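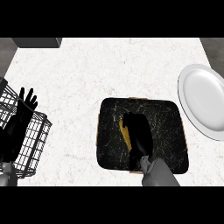 What do I do if a hand stops part way and shows fault 3?
Press the stop button first, then find out which hand raised the fault before you clear anything. Fault 3 means the hand controller lost its grip reading and locked the fingers where they were.

Section 7. Grip faults and stuck fingers

Applies to the Plakera two-arm kitchen set with Wolora hand controllers, firmware 2676 and later. Older firmware – see the November sheet, the codes are different.

CAUTION: A locked hand still has force in it. Do not put your own fingers between the hand and a board, rack or plate. Same rule in the simulator course – learn it there.

7.1 Clearing fault 3

1. Press stop. Wait for the amber light.
2. Open the Dristach panel, Hands tab. The faulted side is in red.
3. Choose Hold on the other side. Don't skip this.
4. Choose Release, faulted side only. Fingers open slowly.
5. Lift the arm with the panel, not by the wrist.
6. Check the log. It should read 3463 (released). If it reads 1000, the release timed out, go back to step 2.
7. Home the arm. Clear the fault last.

Note: if Release is greyed out the stop button is still latched. Twist it. 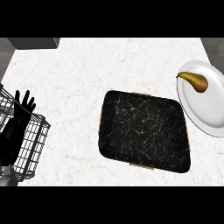
Restarting the task after a fault is where most of the trouble comes from. The planner keeps the last target it was given and will go for it again, even if the food has been moved. Before you press Resume, compare the item list with the counter. With the pear lying on the plate and the black board bare, the list must say plate for the pear and nothing at all for the board. Anything else, delete the line and rescan. Check the left hand as well: over the wire basket with the fingers spread, its first move has to be straight up, never sideways, or it can catch the wires.

7.2 If the fault comes back

Twice in one session – stop work. Save the log, then recalibrate both hands, even if only one faulted.

Kerttu Sjöberg's test notes put most repeat faults down to a grip limit set too low for soft fruit. Raise it one step at at time.

Do not swop left and right controllers to see if the fault follows. The offsets are stored in the controller and the hand will close to the wrong place.

Still faulting, send the log to Do-yoon Na at Plakera support with the firmware number.

Section last checked February 28, 2021, A-yeong Kwon.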